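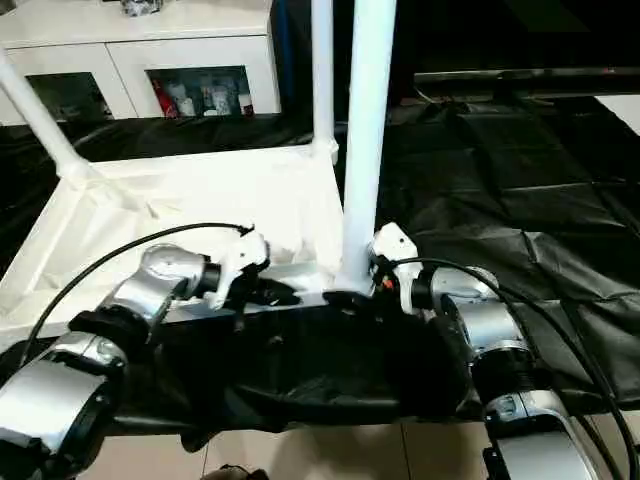

White table, legs up, on black plastic sheeting.

Gender and the Media, Lecture 7: Who Gets Named and How

Britt-Marie Solberg

14 shares | 3 comments

These notes go with the lecture and don't replace it. The readings are in the course pack. Please read the Perketti profile before class, since we'll work from it in the second hour.

Last time we looked at who gets quoted. This week is about what happens to people once they are in the story: the name they're given, the title in front of it, the verb that follows it, and the facts that come attached.

1. First mention and second mention

Most news outlets have a rule for this. On first mention a person gets a full name and usually a role. After that it's the last name only, or a courtesy title and the last name, depending on the house. The rule is simple and is meant to apply to everyone.

Problems come up on second mention. In features, and in sports and entertainment more than in hard news, women are more likely to slide into first names partway through. It often happens after a quote about family. The writer may not notice, and the copy desk may not either, because a first name feels friendly.

Children are normally called by first name in news copy. So are some performers who chose to work under one name. Neither of those explains an adult politician who is "Rodica" in paragraph five when the man she is debating is "Memon" all the way through.

When several members of one family appear in a story, first names are the usual fix. Don't mark that down as an example in your assignment.

2. Courtesy titles

Papers that kept courtesy titles had to decide what to do about Mrs., Miss and Ms. For a man there was one choice and it told the reader nothing about his marriage. For a woman the reporter had to ask. Some papers asked each woman which she preferred, some used Miss unless told otherwise, some dropped titles for everyone. Dropping them for everyone is now common, though obituaries held on to them for longer in many places.

Doctor is a separate issue. If the house rule is to use Dr. only for physicians, check that it is used for all the physicians. We'll look at a panel report where it isn't.

3. Job titles

Three kinds to keep apart.

Words with a man in them: fireman, chairman, spokesman. The usual replacements are firefighter, chair, spokesperson. Some style guides allow chairman for a man and chairwoman for a woman. That is consistent on paper, but in practice spokesperson tends to get used for women and spokesman stays for men, so the neutral word ends up marked.

Words with a feminine ending: actress, hostess, heroine. Usage is split. Some people in the trade prefer the old word for themselves. The ordinary practice is to follow what the person uses, unless the house rule says otherwise.

Neutral words with something stuck on the front: woman judge, lady doctor, male nurse. Ask whether the story is about that fact. If it is, say so in a sentence. If it isn't, take it out.

4. Attached facts

By this I mean age, marital status, number of children, clothes and hair. Any of these can be relevant. A story on school closings can mention that the speaker has two kids in the district. A story on a bank merger probably can't.

The test used in most newsrooms is to swap the person. Would the sentence survive if the subject were a man? It's a useful test with a limit: it treats the way men are covered as the standard, and in some cases the better answer is to put more in. Stories about fathers who run companies rarely say who looks after the children. You could argue that they should. Sundqvist's chapter in the pack makes that case and we'll spend some time on it.

5. Verbs

"Said" is the plain one. Look for what replaces it. Snapped, gushed, admitted, insisted, claimed, confided. Each of these tells the reader how to take the quote. Admitted suggests there was something to hide. Claimed suggests doubt. Mark these and see who gets which.

Be careful about drawing much from a single article. One writer may like "insisted" and use it on everybody.

6. The Perketti profile

The profile is of the founder of Piveo and runs long. Things to look for as you read:

- how she is named in the headline, the deck and the first paragraph
- where the first physical description comes and what comes right before it
- the paragraph about Öberg, her business partner, and how he is named
- which quotes are hers and which are about her
- the last line

Write your notes in the margin. I won't collect them.

Assignment

Pick one outlet and find 12 articles that include at least one named man and one named woman. All should be news or features, no opinion pieces. For each article record the form of name on first and second mention, the title or role given, any attached facts, and the verbs used with quotes. Use the coding sheet from Lecture 2. If a category doesn't fit, leave it blank and explain in a footnote.

Then write up what you found. Describe the pattern if there is one, and say so if there isn't. A finding of no difference gets the same credit. The assignment is worth 100 points: half for the coding and half for the write-up.

Due May 20, 2003, on paper, in my mailbox. Clip or print the articles and attach them. Students working on broadcast material can use transcripts, but remember that captions on screen and the host's introduction both count as first mention, and they may not match. The Pleltell transcripts in the library leave the captions out, so you would need to watch the tape.

Terms to know: first mention, second mention, courtesy title, marked term, attributive verb, house style.

Next lecture: letters pages and who gets printed.

Comments (3)

Tegan Sutcliffe
Is a wire story that ran in our paper OK for this? The naming might be the wire's style and not the paper's.

Britt-Marie Solberg
Use staff copy where you can. If you include a wire story, mark it on the sheet.

Faisal Memon
I used to work on a copy desk and the first-name thing got through all the time, mostly on features that came in late. We changed it when we saw it. The verbs we hardly touched, those were considered the writer's business.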